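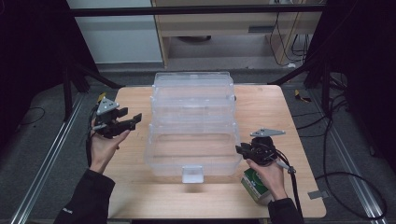

Two hand-held grippers, the left one open, at either side of a three-drawer organiser.

Most groups that gather examples for a learning system report one number: how many they have. Ours was 2000 by the end of December, and I think it was the wrong number to aim for.

The drawer task shows why. A person holds a gripper in each hand and works on a clear plastic organiser. After a day of practice the same person does it the same way every time. The next 1000 recordings then add very little. The system sees one approach angle, one pace and one place on the table, and it learns those as if they were part of the task.

Lejla Stojanovska went through the Skasteck set and kept 922 recordings. She dropped near copies and kept the slow ones, including those where a jaw slipped and the person had to try again. I objected to that at the time. I now think the slips are worth more than the clean runs, for they hold the only examples of how to recover.

My proposal is dull. Move the organiser between recordings. Change the person after every 6. Write down what was changed, in the same file as the recording. Ye-seo Ban argues that this halves the daily output, and she is right about the output. I would still accept the smaller set.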